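NOTAS PARA LA CHARLA: "La cama como superficie de trabajo"
(versión para leer en voz alta, letra grande, beber agua antes)

ARRANQUE

Saludar, dar las gracias, comprobar que el micro se oye al fondo. La última vez hablé cinco minutos para la primera fila, así que esta vez pregunto.

Empiezo con una confesión: durante años hice la cama fatal. Tiraba la colcha por encima, daba dos palmadas y a desayunar. Lo que había debajo (calcetines, el mando, una revista) se quedaba debajo. Y por la noche me lo encontraba con los pies, claro.

Cuando monté el taller de Nunine, que empezó como una tarde de orden doméstico en el local de abajo y ya va por su tercera temporada, pasé un cuestionario a los que venían. Respondieron 234 personas. Pregunté qué era lo primero que dejaban encima de la cama al entrar en casa y las respuestas eran una maravilla: el bolso, el abrigo, las bolsas de la compra (¡con congelados!), el gato. Pausa aquí, que suele haber risas.

Idea que quiero soltar pronto: la cama es la mesa más grande que tenemos en casa. Por eso se llena.

PRIMERA PARTE: LA ALMOHADA

Pedir que piensen en su almohada. ¿Cuándo la sacaron de la funda por última vez? Dejar silencio.

Yo empiezo siempre por ella. Con la bajera puesta y nada más encima, pongo la almohada en medio y la trabajo ahí, con sitio a los lados. Si la trabajas pegada al cabecero no tienes dónde apoyar los codos. Me fijo sobre todo en el extremo de abajo, que es donde se amontona la tela y salen los bultos.
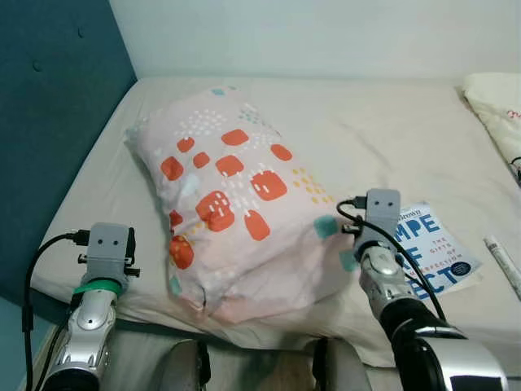

Pilar pregunta si no es mejor sacudirla de pie, agarrada por las esquinas, como se ha hecho toda la vida. Pues sí, también, contesto, y si tenéis buenos hombros, adelante. Yo la sacudo de pie para meter el relleno y luego la tumbo para alisar la funda, que de pie no hay manera. (Esta pregunta sale siempre. Si no sale, la hago yo.)

Contar lo de las fundas estampadas. Me encantan, las defiendo a muerte: con cuadritos, con puntos, con lo que sea. En una habitación de pared blanca y sábana clara, un estampado alegre te arregla el conjunto sin comprar nada más. Y disimulan las arrugas una barbaridad, que eso en una funda lisa canta muchísimo.

No entretenerme con los rellenos. Si preguntan por pluma o fibra, remitir al folleto de Lallum que está en la mesa de la entrada. He impreso unos 400, que se lleven los que quieran.

SEGUNDA PARTE: LO QUE NO ES ROPA DE CAMA

Aquí subo un poco el ritmo, que es después de la pausa y la gente viene con sueño.

Hay cosas que viven en la cama sin ser de la cama. El libro que estás leyendo, el que finges que estás leyendo, un tubo de crema, las gafas, el cargador. Mi norma es aburridísima: primero se apartan todas a un lado del colchón, juntas y a la vista, y se dejan ahí mientras coloco la almohada. Nada de ir y venir a la estantería con cada una, porque a mitad de camino te pones a regar las plantas y la cama se queda a medias. Me ha pasado. Me pasa.

Cuando la almohada está en su lado, se hace un solo viaje con todo lo demás.

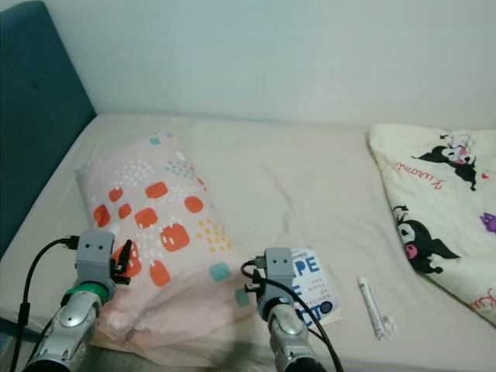
La almohada a un lado, el libro y el tubo al otro.

Sobre los libros: alguien dirá que el sitio del libro es la mesilla. De acuerdo, si cabe. En mi mesilla hay una lámpara, un vaso y una torre de lecturas pendientes que da miedo. Desde que puse una balda Closier junto al cabecero se acabó la torre (bueno, se mudó de sitio, pero ahora parece ordenada).

Ojo con los tubos y los botes. Tapón bien cerrado antes de que toquen la sábana. Contar lo de la bajera color crema y la mancha que me acompañó 14 lavados. No alargarlo, que la otra vez me emocioné y perdí el hilo.

TERCERA PARTE: MIRAR LA TELA DE CERCA

Esta es mi parte favorita y la que más se salta la gente. Una vez por estación cojo cada pieza, me la acerco a la cara y la miro de verdad, junto a la ventana. El tejido, los pliegues, los dibujos. De lejos todo parece estupendo; de cerca ves si un color se ha comido o si la tela clarea.

Pasar por las filas los retales de Ji, que son finitos y se arrugan con mirarlos. Que los toquen, que los arruguen, que me los devuelvan (¡por favor!).
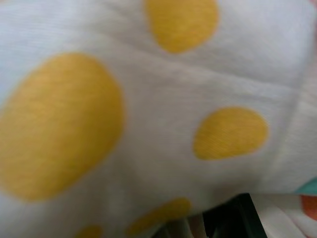

CIERRE Y DEBERES

Proponer una sola cosa para esta noche: antes de acostarse, vaciar la cama del todo y volver a poner solo la almohada. Se tarda menos que en lavarse los dientes.

Recordar que el próximo taller es en septiembre y que toca doblar bajeras con goma, que ya sé que lo estáis esperando.

Turno de preguntas. Recoger los retales.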